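3. Mise en route du carnet Brirkis

3.1 Avant la première page

Le carnet Brirkis se remplit au stylo, à la main, par vous. Les éditions Prestcombe ont étudié les autres possibilités et y ont renoncé. Prévoyez un quart d'heure, une surface plane et une humeur moyenne. Les grandes résolutions prises dans l'euphorie occupent beaucoup de place et débordent souvent sur la page des adresses.

1. Écrivez votre nom sur la page de garde.
2. Choisissez un objectif. Un seul. La case est petite et l'encadré ne se déplie pas.
3. Reformulez-le avec un verbe que l'on peut faire en chaussettes. « Devenir quelqu'un d'autre » est refusé, « lire dix minutes » est admis.
4. Reportez l'heure prévue dans la marge gauche. « Dans la soirée » n'est pas une heure.

Note : la liste de verbes en annexe en propose 743. Myung-ja Ham, qui l'a établie, déconseille « optimiser » et l'a laissé par politesse.

3.2 Choisir le signal

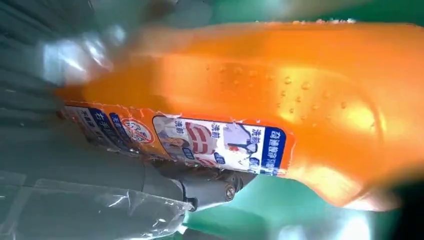
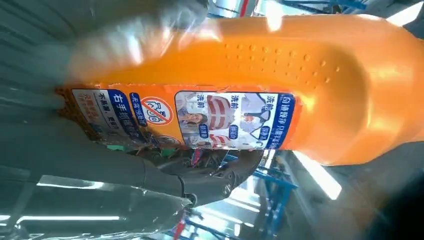
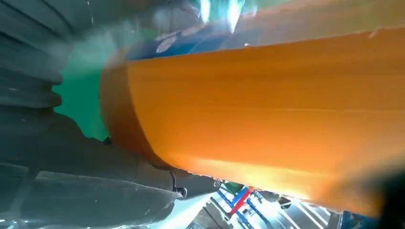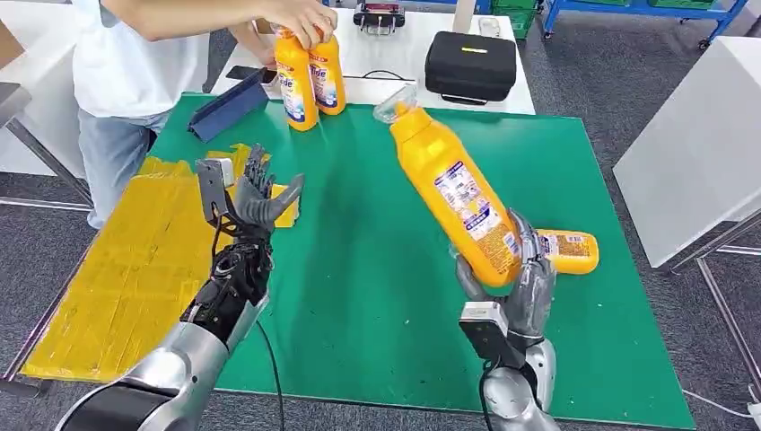 Le signal est la chose ordinaire à laquelle vous accrochez l'habitude : vous la voyez, vous vous y mettez. Il doit se trouver sur votre passage à l'heure notée au point 4 et ne pas bouger de place toutes les semaines. Prenez-le laid si possible, les beaux objets finissent par se fondre dans le décor. Un flacon de détergent du même orange que celui de la première photo convient très bien à qui veut faire ses étirements avant la vaisselle. Une bougie beige, beaucoup moins.

5. Notez le signal sur la ligne S, en toutes lettres.
6. Exécutez l'habitude une fois, tout de suite, même mal.
7. Cochez la case du jour 1. Le plaisir ressenti est normal.

Attention : ne cochez pas d'avance. Le carnet ne s'en apercevra pas, vous si, vers le jour 9.

Attention : n'utilisez pas une personne comme signal. Seon-mi Oh a relu pour nous le courrier des lecteurs du programme pilote de Noltelstead et demande que cette phrase reste imprimée en l'état.

3.3 Les 14 premiers jours

8. Cochez chaque soir ou laissez blanc. Il n'existe pas de demi-coche, malgré des demandes répétées.
9. Après deux blancs de suite, réduisez l'habitude de moitié et gardez le même signal.
10. Au quatorzième jour, relisez la ligne S. Si vous ne savez plus de quoi il s'agit, revenez au point 5.

Note : les pages bleues se remplissent au chapitre 4. Si vous les avez déjà remplies, passez au chapitre 6, « Enthousiasme ».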